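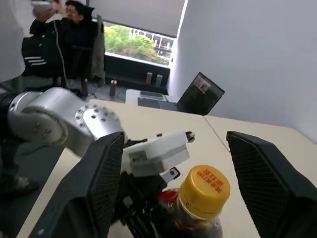 A silver arm with a black gripper assembly and a white 3D-printed block.

Home Field Notes Opinion Archive Contact

Every July I get the same press release with a different glacier in it. This year it was the Trorka, above Viststead, which we are told will be "gone in 15 years." I have walked up to the Trorka more times than my knees would like, and I don't doubt it is shrinking. What I doubt is the 15.

Ask where the number comes from and you end up at two surveys of the snout. Two. Somebody measured where the ice stopped, came back later, measured again, and ran a straight line down to zero. But a glacier's length is a poor stand-in for its bulk. A tongue can sit in the same place for years while it thins from the top, then lose a big piece in one summer when it goes afloat in its own lake. Draw your line across the quiet years and the ice lasts forever. Draw it across the bad one and it's dead by the next election.

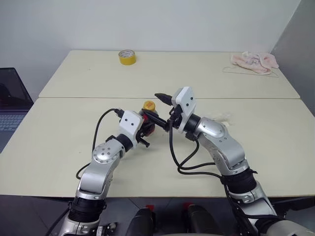
Yellow tape and a pink cloth on the back table.

Chandrasekhar Iyer made this point at the Rirton meeting and was treated as if he'd said the ice was growing. He had said no such thing. He wanted to know how thick it was, and as far as I could tell no one in the room had an answer. The Ramanauskas stakes, 21 of them, would have helped if they had been read in both spring and fall. Most were read once, in good weather.

I'm told a firm date gets people's attention. Maybe. I also remember a sign on the Rirton trail giving the lower icefield 20 years, and I remember it being quietly taken down. The ice was still there, thinner and dirtier, and hikers had started making jokes about it.

So give me a range, and tell me what was measured and what was guessed. If the range is embarrassingly wide - and for the Trorka I suspect it is - print it anyway, and send someone up in the fall to read the stakes.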